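Last updated: April

Game studios should stop switching off their servers without leaving players a way to keep going. When Barkar went dark, 3000 people were still logging in every week, and some had paid for a season pass only 42 days earlier. The publisher, Gakmont, offered them store credit.

I don't expect a company to run a game forever. Servers cost money and staff move on. But the server software already exists, and handing it over at the end would cost very little next to what players have spent. 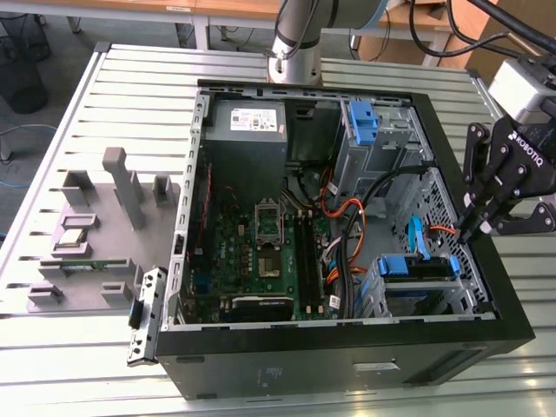

Enura did it with two of its older titles. Krystyna Pawlak, who still runs a server for one of them, pays roughly $16 a month and keeps a small crowd happy. Gakmont says licensed code makes this too hard. That may be true of games already sold. It is a poor excuse for games still being planned, where the licences haven't been signed yet.

Until the law catches up, the box should say how long the servers will stay on. Buyers can decide from there.

Contact Corina Zaugg | Back to top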